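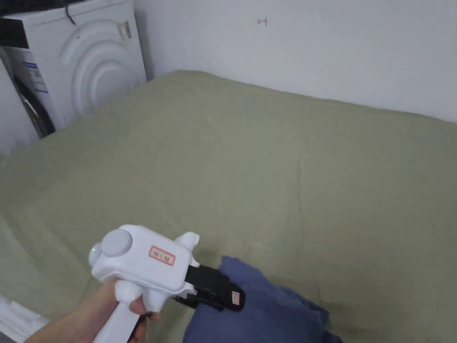 Progress report to Fraser, second period: the Wudora cloth handling study

Hello all,

You asked for something shorter than last time, so I've left the tables in the appendix and I'll just tell you how we're getting on. The short version is that the collecting is going well, the training is going better than I'd feared, and I owe you an apology about the folding work (more on that further down).

We now have 430 usable demonstrations, all done with the handheld grippers. I was the doubtful one about these when we wrote the bid. I thought we'd lose too much by not driving the real arm, and Isauro Becerra had to talk me into it over several lunches. Well, he was right and I've told him so! People pick the thing up, squeeze the trigger a few times and get going. On the old set-up at Vusdale we spent most of a morning just teaching someone to steer the arm without knocking the table.

Most of this period went on crumpled cloth on soft surfaces, beds mainly. Soft surfaces are where our first model fell over. It had learned from cloth on hard tables, where you can press down and the table stops you, and on a mattress it pushed straight in and came up with a good pinch of sheet along with the towel. So we've changed how we ask people to do the grasp. They come in at a slant with the jaws nearly shut, open late, and take hold of a raised fold instead of going for the middle of the heap. It feels a bit fussy the first few times, but you stop noticing.

The results, then. With the old demonstrations alone the arm picked up the cloth and nothing else in 7 trials out of 86. After we added the new ones and trained again it managed 77 out of the same number. I was very pleased with that and I'm still pleased, but please don't put it on a slide just yet. All those trials used plain sheets and cloth of a clearly different colour. We haven't tried white on white, and I expect the number to drop when we do, perhaps by a lot. Patterned bedding is another one I'm nervous about.

What hasn't gone well is tracking. When the gripper gets close to a big stretch of plain sheet with a plain wall behind it, the position estimate starts to wander, and we've had to throw away more recordings than I'd like. Isauro has written a check that runs straight after each recording and tells the person to do it again if the path looks wrong, so at least we find out while they're still standing there. Slowing down on the approach helps too. The proper fix is probably in the software from Korport, and they've been quick to answer, but we don't have a date from them.

Now, folding. I said we'd start it this period and we haven't. Picking up cleanly took longer than planned and I didn't want to build folding on top of a grasp that kept grabbing the bedding. I'd like to move it to the next period and drop the sock sorting task altogether, if you're happy with that. It doesn't change the budget. The hours simply move across.

Next on the list is the white on white set, then two-handed demonstrations, with one gripper holding the cloth while the other pulls a corner free. We've had a quick go and it's harder on the wrists than I expected, so sessions will be shorter.

Could you let me know about the sock sorting before the end of August? I'll hold off booking the next lot of people until I hear from you.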